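Prolora Countertop Serving Set
Item 554 — Bornotero Tableware and Storage

The Prolora set is supplied for staff kitchens, reception areas and small dining rooms where fruit is kept out during the day. It consists of a woven basket, a flat serving tray and a ceramic bowl.
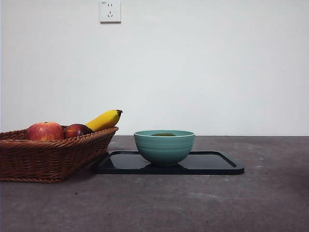
Baskets are ordered in one size and are meant to stay on the counter. The rectangular form allows the basket to be placed flush with a wall or shelf. A braided rim finishes the top edge, and the sides narrow toward the base, so fruit such as apples and bananas remains in view above the rim. The black tray may be placed alongside, with the teal bowl on it.

Replacement pieces may be ordered separately under item 846. Orders of 23 sets or more are packed by room — please supply a room list with the order.
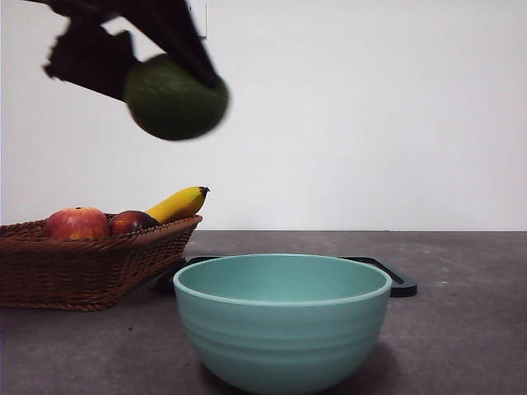 Sets for the Gavrilă and Omis dining rooms are held in reserve until January and are not included in the stock figure below.

Current stock: 290 sets
Minimum order: one set
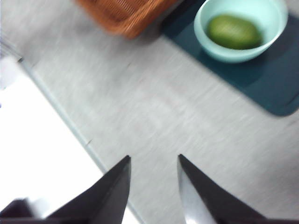
Care and Cleaning

Wipe the tray with a soft, damp cloth. Brush the basket weekly and do not soak it. Wash the bowl by hand before first use.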